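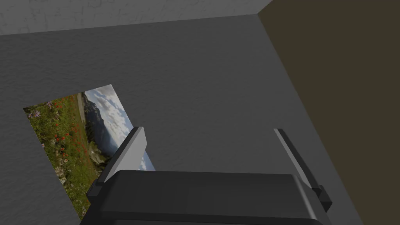

One reader of the last edition wrote to us that the chapter on money should stand before the chapter on unpacking, as by the time he was reading it the purchase order was already signed. We agree with him, and in this edition it is moved.

4 Planning and budget before you order

108 shares
4 comments

This section is for the person who must prepare the purchase of a Grirkine two-arm system for door and handle tasks. It covers the simulation stage, the choice of grippers, the room, and the money to keep aside. Please read it to the end before you request a quote.

4.1 Begin with the simulation licence

We recommend that you buy the Gistlow simulation licence first and the hardware later. The licence is the smallest item in the budget, and it can be running while your purchasing office is still checking the other papers.

1. Request the licence in the name of your organisation, not in the name of one employee. Moving a licence to another person is possible, but it takes several weeks.
2. Check that your workstation has a separate graphics card. Write down the model and the memory size before you call the dealer.
3. Build one room with one door. Do not try to model the whole building in the first month.
4. Run the door task 1000 times, with small changes in the starting position of the robot and in the height of the handle.
5. Keep the log of every failed run. You will need these logs in 4.3.

Note: A run which ended by time limit is also a failed run. Some customers remove those from the list and afterwards their figures look better than they are. 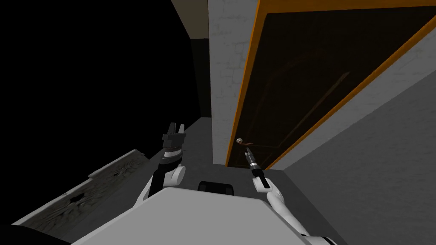
Can we skip the simulation stage if we already own one arm from another maker?
In most cases you should keep it. Experience with one arm helps with wiring and safety, but a two-arm task has its own collisions, and these are cheaper to find on a screen. You may shorten the stage if your team has already a model of the same door.

4.2 What goes on the budget sheet

The sheet from your dealer has 13 lines. Please fill in all of them, also those where the amount is zero, so that your finance office can see that the line was considered.

The lines which are most often left empty are:

- freight from the port to your own door, including a tail-lift truck if you have no loading dock
- electrical work by a licensed electrician
- spare finger pads and one spare wrist cable for each arm
- training for a second operator
- the yearly renewal of the Gistlow licence

The training line deserves a few words more. If only one person can operate the system, every holiday of this person becomes a stop of the project. The cost of the second seat in the course is small compared with the price of the machine.

Caution: Prices for freight are valid only until the date on the quote. If your approval process is longer, ask Sotiropoulos for a new freight price before you send the order. Do not copy the old one.

4.3 Choosing the grippers

Each arm can carry a different gripper, and you pay for them separately. Decide with your logs from 4.1, not from the catalogue.

1. Sort the failed runs into two groups: those where the gripper did not reach the handle, and those where it reached the handle but lost it.
2. If the first group is the larger, a better gripper will not help you. Look again at the position of the base and at the free space beside the door.
3. If the second group is the larger, compare the standard parallel fingers with the slim Naka tool.
4. Repeat the same runs with the other gripper before you decide.
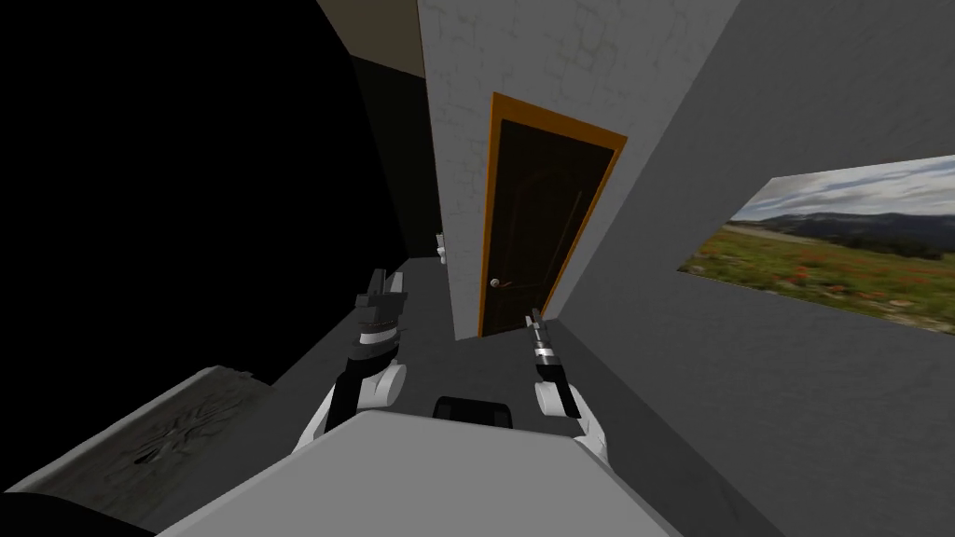
Figure 4-3. Simulation, both arms forward, door closed.

The Naka tool costs more, and its tips wear sooner on metal handles. We advise ordering it for one arm only, unless your logs clearly show a need for two.

Note: The grippers have different weights. If you change the type later, the arm must be calibrated again, and a visit from a technician for this is not covered by the warranty.

4.4 The room

Measure the room before you order the base. The measurements we ask for are the door width, the height of the handle from the floor, the side on which the hinges are, and the free floor in front of the door. Measure the free floor with all furniture in its usual place. Many people push the tables away for measuring and put them back later.

If you plan a practice door in your laboratory, buy the same handle which is used in your building. A round knob and a lever are different tasks for the robot, and results from one should not be used as a promise for the other.

Also check the lighting at the hour when the system will really work. A corridor which is bright at 10 in the morning can be quite dim in the late afternoon, and then you may need an extra lamp. In the simulation you can lower the lights as well,

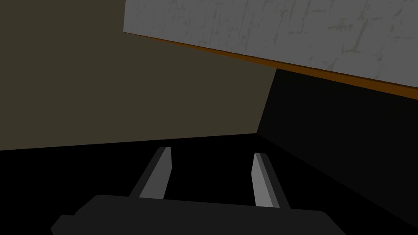
and it is worth doing a part of the runs in this way before you decide if the lamp belongs in the budget. Put the lamp under electrical work, on the same line as the sockets.

4.5 Reserve and timing

Keep a reserve for the first year. Our customers usually set it at the price of one gripper plus one technician visit. If your organisation closes its books in June, place the order by April, so that the delivery and the invoice come in the same budget year.

1. Send the filled sheet and the room measurements together, in one message.
2. Wait for the written confirmation of the base type.
3. Only then book the electrician.

Caution: Do not cut or drill the floor before the base type is confirmed. The hole pattern is different between the fixed base and the mobile base.

When the confirmation has arrived, continue with section 5, Receiving and unpacking.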